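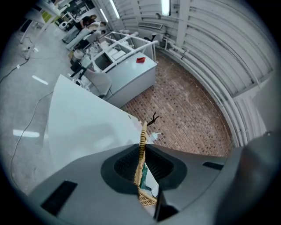
4.2 Table height and time spent leaning

The tables in the Prerkthorpe hall were all of one height and could not be adjusted. Those in Telden had screw feet, although most of the feet had been left at the lowest setting since delivery. We kept both sets as we found them, as the aim was to record ordinary use before any change was made.

Over the study period we logged 481 standing sessions by 158 people. A session was counted only if the person stayed at the same table for at least three minutes. Leaning was scored when the shoulders were clearly forward of the hips, and the score was taken by two observers working apart. Where they disagreed, the session was scored again by Ifeanyi Edet, and his score was used.

Tall users leaned more than short users at both sites, as expected. The larger difference was between near and far work. People who kept their things along the front edge of the table stood almost upright, whatever their height. People who reached past the middle leaned for most of the session and often propped themselves on one hand - a habit that was more common in Telden, where the tables are deeper. Figure 3 shows a forward lean over a table of the general sort considered in this section.

Figure 3. Forward lean at a white table, viewed from above and behind. 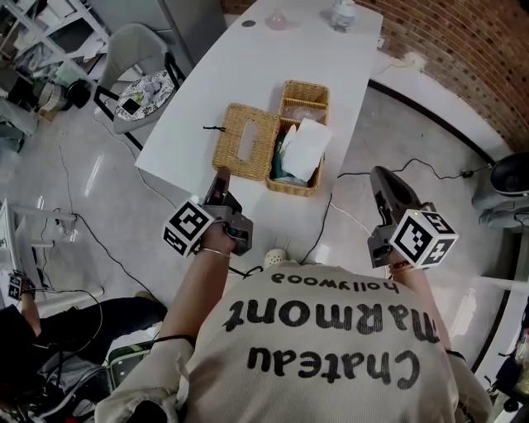 Modupe Bako objected, on reading a draft of this section, that depth and height had not been properly separated, and that a deep table at the right height might still be worse for the back than a shallow one set too low. We accept the point. Only 44 sessions took place at the shallow side tables, too few to compare by height of user, and we have not tried to do so.

Complaints of soreness were collected in June by a short form handed out at the door. Most of those who complained named the lower back, and a few the neck. The forms did not ask how far the person had been reaching, so they cannot be matched to the scores given above.

Last updated: Saturday, October 20, 2001

Related items
Seating and rest breaks in the Vallosham reading rooms
The Onyeka stool: a trial in two kitchens
Lighting and posture at shared tables

This site uses cookies. By continuing to read you agree to their use.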